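Peeling mandarins ahead of time?

kaan_b
2018-12-06
Okay so I bought a big bag of mandarins (30 of them, it was on sale) and I'm wondering how far ahead I can peel them for my kid's class party. I'd love to just put them out whole and naked so the kids can grab one. Does that dry out? My mom says it's a crime to peel before you eat.

Skimer
Your mom is right lol. The skin is the packaging! Mine get leathery on the outside after a couple of hours.

tiltmont_323
Disagree. Leave the white stuff on and they're fine overnight in a box with a lid. I do it every week for lunches. I don't pick at the pith at all, just the peel and whatever strings come off with it. One on the plate, one next to it, both still whole with plenty of white on them: 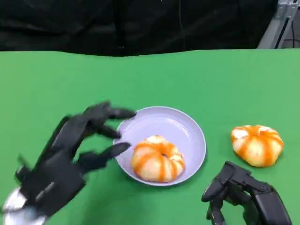
Cengiz
Do you put a paper towel in the box? Mine always end up sitting in a little puddle by morning and the bottom ones taste like fridge.

tiltmont_323
Yep, one sheet on the bottom, and never stack more than 2 high.

Skimer
Still say no. Pith is bitter and kids will pick it off all over the floor.

kaan_b
Mine eats the pith, he's weird! Going to peel 3 tonight as a test and do the rest in the morning if they turn out gross.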